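Notes pour l'intervention - primaires locales et petites listes

Diapo 1. Commencer tout de suite par l'histoire de Lavurden, sans présentation. Une primaire municipale, 14 candidats, et une salle pleine un soir de novembre ! Laisser les gens réagir. Demander qui, dans la salle, a déjà voté à une primaire de ce genre (lever la main, attendre vraiment).

Rappeler la règle : le premier tour élimine tout le monde sauf 2 candidats, et le second se joue quinze jours plus tard. Tout le monde connaît le principe, très peu de gens ont lu le règlement. Moi, je l'ai lu dans le train et j'ai adoré - il y a un article entier sur la couleur des bulletins.
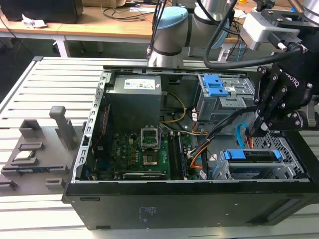 Diapo 2. Le fichier électoral. Insister : 2000 inscrits, c'est minuscule, et c'est justement ce qui rend la chose passionnante. À cette échelle, une cage d'escalier bien travaillée peut faire basculer un bureau. Raconter l'affaire du quartier Haugland, où le porte-à-porte a duré jusqu'à la veille du scrutin. Ne pas s'attarder sur les tracts, j'y reviens plus loin.

Si on me parle de l'usine Gastex : oui, sa fermeture a pesé sur toute la campagne, et les deux camps s'en sont servis. Renvoyer aux questions de la fin, sinon on y passe l'heure. 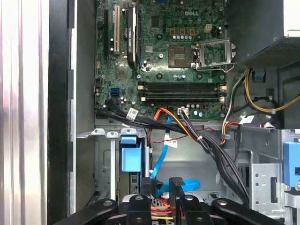
Diapo 3. Le comité de campagne, ma partie préférée. Expliquer que les petites listes ont souvent un programme, des affiches, un local, des gens formidables, et pas de candidat en tête au moment où il en faudrait un. C'est cette carte mère Dell avec son socket ouvert et sans processeur : la carte graphique est en place, et il manque la pièce centrale. Enchaîner sur la liste Goner, qui a choisi sa tête de liste à 2 voix près. Ralentir ici, c'est le cœur de l'exposé.

Diapo 4. Les tracts, enfin ! Lire à voix haute celui du second tour, en entier, avec la faute d'accord. Puis questions. Garder le règlement sous la main pour l'article sur les bulletins, quelqu'un va le demander.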